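The word they used at Sarkwood was "relief". The arms would relieve us of the dull part of the job. I have been in returns and repacking for long enough to distrust any sentence in which somebody else decides which part of my job is dull, but I went along to the meeting, ate the biscuits and listened.

Sarkwood, for anyone who has not had the pleasure, is a returns shed. People buy things online, change their minds, and send them back in a state. A box arrives with a game controller in it and no cable, or with the cable and no controller, or with somebody's old cable from some other thing entirely. We open it, work out what it is, put right what can be put right, and send it along to be sold again or broken up. Kastden runs the shed under contract. The arms come from Dundex, which does the machine side, and the software that tells the arms what to do is called Kwok. I have no idea why.

The plan is easy to describe. A pair of arms sits over a table and does the coiling, the sorting and the boxing. The people who used to coil, sort and box do something else. The slides were very clear about the first half and went a bit soft on the second.

I want to be fair about this. Coiling cables is tedious. You take a lead that has been stuffed into a jiffy bag by an angry person, you get the kinks out, you fold it or loop it, you put a tie on it and you lay it with the thing it belongs to. Then you do that again until your break. My wrists ache on a cold morning and I know people whose wrists ache on a warm one. If a machine wants that job, there are days I would hold the door open for it.

But I have done the job and the people who wrote the slides have not, and there is a good deal packed inside "coiling a cable" that they have left out. You can feel a broken lead before you see it. There is a soft place near the plug where it has been bent back too many times, and your thumb finds it while you are thinking about lunch. You learn the smell of a charger that has been too hot. You notice that the last several boxes from one seller all have the wrong lead in them, and you mention it, and somebody rings somebody. None of that was on the form, so none of it got counted when they worked out what the arms would have to do.

They took a few of us over to see a table being got ready, on a floor with desks and screens near it and a good deal of quiet. I am putting the pictures in because arguments about automation tend to be had over drawings, where everything is clean and blue and the arms are white. The real thing has trays of leads and cables trailing over the floor, much like our own benches. 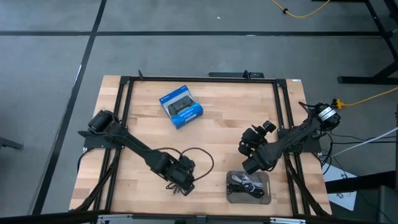
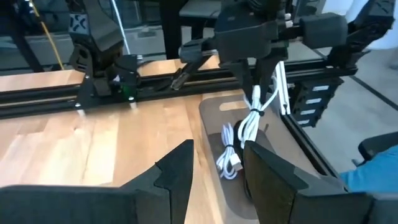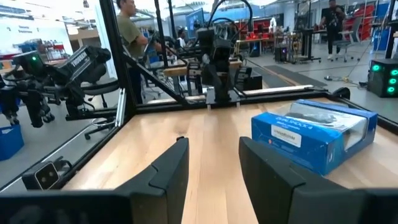

The arms and their table, with controller box (first and third) and bundled white cables (second).

I came away with a few thoughts, and most of them were about the people I work with.

The first is about the numbers. According to Kastden, our bench put through 3,772 items in September. That is the number the arms are to be measured against, and I would like to know what an item is. A sealed box that only needs a fresh label is an item. So is a carrier bag of mixed leads with a note in it, which can take a grown adult half the morning. Of those items, 1,376 were marked as "non-standard", meaning a person had to stop and think. That is more than a third of the work. Ask where those go once the arms are in and you are told they will be "routed to a colleague".

I am the colleague. So let us think about what my day looks like when every easy one has been taken off the top. At present the easy ones are how I rest. Nobody writes that down either, but it is true of any bench work I have ever known. You do a bad one, with a cracked casing and a missing part and a rude note, and then you do four nice ones with your mind on something else, and by the end of them you are ready for another bad one. Take the nice ones away and what is left is a full shift of bad ones, at a pace set by a machine that does not have bad ones. The slide called this "higher-value work". There was no slide with a higher rate of pay on it. I did look.

The second thought is about the pace. I was told several times that the arms do not need to be quick, they only need to be steady. I believe it. A steady thing beside you is harder to live with than a quick one. You can laugh at a quick one. When a steady one hands you its leavings every so often, all day, you start timing yourself by it without meaning to, and you start to feel that going to the toilet is a decision. I worked next to a conveyor in my twenties and I have not forgotten it.

Third, there is the matter of who teaches the thing. Kwok has to be shown. We were told it would need at least 1,000 examples of each sort of task done properly by somebody who knows how, and the somebody, naturally, is us. I don't say there is anything wicked in that. People have always trained their replacements, and often got a card and a cake at the end of it. But there is usually a conversation about it. If what my hands know is worth recording, then it is worth something, and I should like to hear a price. What we were offered was "the chance to be part of the journey". I get a journey every morning on the bus.

Now I can hear the reply, because I heard it in the meeting. Every machine was resented by somebody. The tape gun was going to finish us off. The label printer was the end of the world, and now we swear at it only when it jams. All true. I like the label printer very much. But the label printer came in under an agreement that the time it saved would go on checking, and for a couple of years it did, and our error rate fell. Then the agreement lapsed, the checking time was quietly folded back into the target, and here we are with a very good printer and no time. The machine kept its side of the bargain perfectly well.

That is really the whole of my complaint, and it has little to do with arms. I am not frightened of a gripper. I watched a good deal of fuss go into getting cable ties and trays just so, and I thought, yes, that is the job, you are finding out that it is a job. If anything it raised my opinion of what we do. The people setting it up were polite and seemed to know their own trade, and they asked better questions about ours than Kastden ever has. One of them wanted to know how I decide whether a box is good enough to go out again. I talked for a long while and I'm still not sure I answered.

What worries me is how little has been settled before the tables arrive. We are getting 3 of them, to begin with. I have asked in writing what happens to the hours, and the answer said there were "no current plans" to reduce them, which is what a person says when the plan has a later date on it. I have asked who is to blame when an arm boxes up a dud and a customer kicks off. No answer yet. I have asked whether those of us who show Kwok how it is done can see what it has recorded, and ask for it to stop. I was told this was an interesting question.

Some of my workmates think I am being a misery. A couple of the younger ones would love to be trained on the tables, and good luck to them, I mean that. It looks more interesting than what they are doing now, and it may get them out of the shed altogether. There is a chap near retirement who says he will believe in it when it can get a lead out of a knotted sock, a thing he has had to do. And there are those who say nothing, who rely on the overtime in the run-up to Christmas, and they are the ones I keep thinking of. The overtime is made of easy items. It always has been.

So before the tables go in I would ask for a few plain things on paper. A promise on hours that lasts longer than a season. A proper count of what the hard items take, done by someone standing at the bench with a watch and some manners. Some easy work left in everyone's day, even if a machine could do it, and I am aware how that sounds to a man with a spreadsheet. And money for the teaching, paid when the teaching is done.

If Kastden signs that, I will show Kwok how to coil a cable myself, and I'll show it how I find the soft place near the plug as well, if it has anything to feel it with.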